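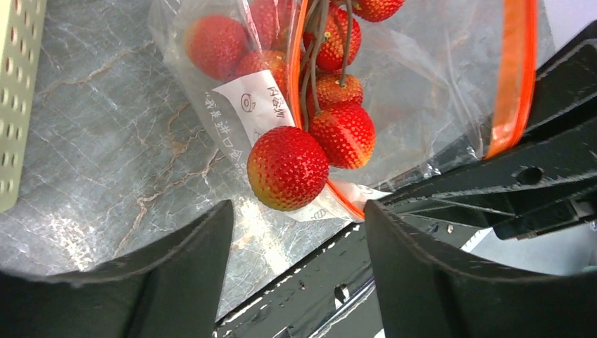
Wrist camera view, Wulis cell, bag and artificial strawberries at the grippers.

May, 9:00. Entry by Sumaiya Biswas.

The Wulis cell was taken out of service at the start of the shift for gripper maintenance. Operators at Illirwood had reported that bag film was slipping at the fingertips during the opening task. The log stood at 305 cycles since the previous service.

Both fingers of the wrist unit were removed, wiped with a dry cloth and refitted. One mounting screw on the left finger was under torque and has been replaced. The serrated ridges on the other gripper were brushed out. A fragment of film was lodged between two teeth and has been kept in the parts tray.

Wrist camera: lens cleaned, bracket checked, no movement found. Finger zero was set again after refitting. The first attempt was rejected by the controller; the second was accepted.

Closing force on both units was returned to the value on the Thakur sheet. It had been raised by hand at some point without an entry in this book. Colleagues are asked to record any such change, with initials.

Outstanding: 3 spare fingertip sets to be ordered through Dondthorpe. The next inspection is due at 100 cycles. The worn edge of the work surface is to be taped before then.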